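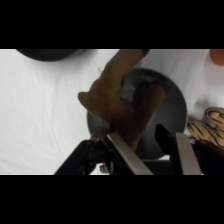 Can I set up a rowing league before I've got all my crews?
You need 4 crews to open one in Rullel, and the rest can join until Friday night.

Setting up your league

1. Open Rullel, tap New league and give it a name (mine's Skindale, after our club).
2. Pick your distance. I use 2,000 metres - it's what most of our juniors train for.
3. Add your crews, then tap Save.

Note: I always pair the rowing machines last, as the list clears itself if you go back to step 2. Drives me up the wall!
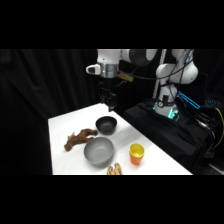
Fig. 2 - White tabletop with two bowls, a branch and stacked cups

4. Set the drag factor. I like 104 for juniors, but have a play with it.
5. Tap Start when everyone's sat still.

Caution: don't change the distance mid-race or you'll lose the lot. 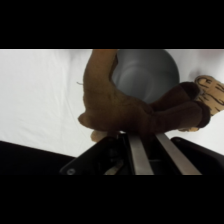 Damian Frei: We do step 4 before adding crews and it saves fine that way too. Juniors get a practice start first.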